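Feb 12, 2023
Washing-up corner, the double sink, notes for me and for whoever has the bench after me

I promised Branwen Penry I would write up the sink properly this time, as my last entry on it was two lines and a tea stain, so I've made myself comfortable and will go through what I think we know. The question is still the same small one we began with: how should the two basins be shared out when everything on the counter is a different shape, and where should things go while they wait their turn? We've been fond of saying "left for washing, right for the rest", and I still like it, though I'm less sure than I was what "the rest" means.
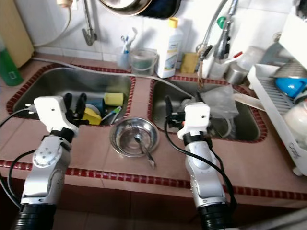

My feeling is that the bit of tiled counter between and in front of the basins matters more than either basin does. It's the only place to park a bowl with a spoon in it, and once a bowl is parked there you tend to work round it all afternoon. I'd like to try keeping that strip for one thing at a time (Hywel Beddoe thinks I'll never stick to it, and he may well be right, bless him). I've pencilled in 20 minutes for a proper go at it, and if it's a nuisance we'll go back to the old muddle with no hard feelings.

Cups are the next worry. They roll, they end up on their sides, and they take up far more of a basin than you'd think from seeing them on a shelf. The Grosta sheet lists cups under "small items" together with cutlery, and I've put a note in the margin to split them up, as a cup and a fork have very little in common when you come to wash them.
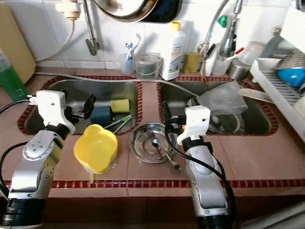 Two cups in the left basin, yellow scalloped bowl out in front.

I do have a soft spot for bowls with wavy rims, I must say. They're cheerful and there's always somewhere to get hold of them, but the dips in the rim want a brush and a bit of patience, and a flat sponge just skates over the top. So: brush for the wavy rims, sponge for plates and the insides of cups. I'd also like the brush to have a home of its own, even if that's only whichever bowl is being done next, so that we stop hunting for it under everything else.
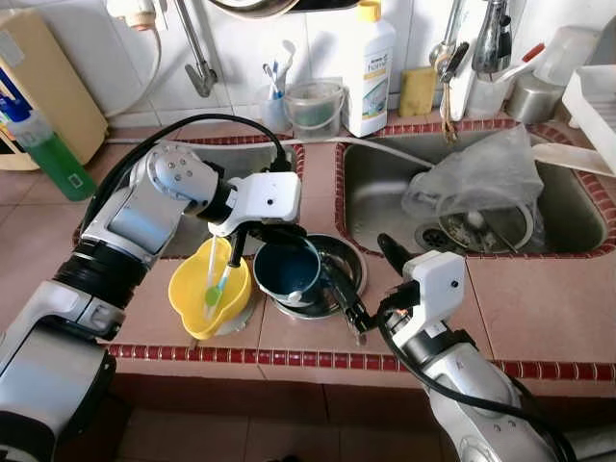
The drain strainer needs a line to itself in the Prothero list, under "every time". Scraps gather there whether or not the dishes look bad, and emptying it first makes the rest of the job so much pleasanter. Same goes for plastic bags over the edge of the sink: decide at the start if it's for rubbish or if it's in the way, and then do something about it! I've written 44 on the list as the number for the strainer step, which puts it straight after clearing the counter, and Murnitz can renumber the others if it bothers anyone.

Forks and spoons I've left until last, both here and at the sink. My own habit at home is to stand them in a bowl with a little water and come back to them when the big things are done. It saves fishing about at the bottom of a basin, and you can see what you've got.
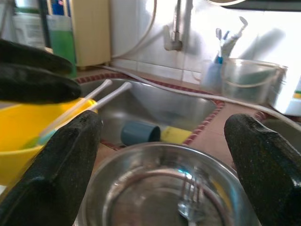 Branwen: I'd do the cutlery first, while the water's clean, and only soak what has egg or porridge on it. A bowl of forks sitting on the counter is one more thing to knock over, and it uses up the very strip you want kept clear. Happy to try it your way once if you'll try it mine.

Well, she has me there about the strip. I've put both orders down for the next session, mine and then hers, same dishes each time, and Hywel can hold the watch. Still to do before that: a fresh sponge, a second tea towel, and a clean copy of the Prothero list with the strainer line in it.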